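Clandberg 2 Tabletop Arm
Item no. 2481
Price: $4000. Replacement gripper fingers: $500 a pair.
Sold by Tarkanix. Ships in February.

The maker lists "light tidying" as a use for the Clandberg 2. We sell the arm, and we would still tell you to buy a broom first. Picking up a small box from a bare tabletop is a fair job for it. Clearing a table after dinner is a different matter, and we have yet to see a demo of that we'd put our name to. 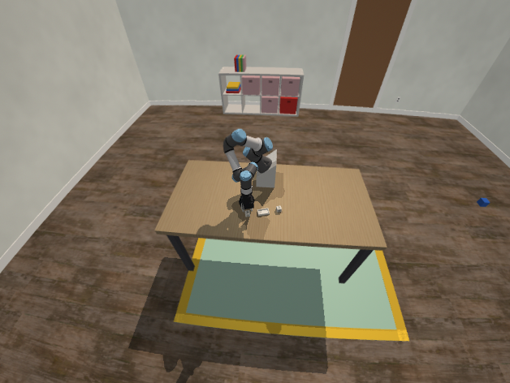
Rawat

A white box and a white cube sit close together under the two-finger gripper, and the rest of the tabletop is clear. Most kitchens don't look like that. The arm is fixed to its pedestal, so the blue cube on the floor by the right wall is your job.

Good for: classrooms, sorting practice, patient owners.
Not for: dishes, laundry, anything you need done by tonight.

Returns accepted unopened. See also: Imcombe bench clamps.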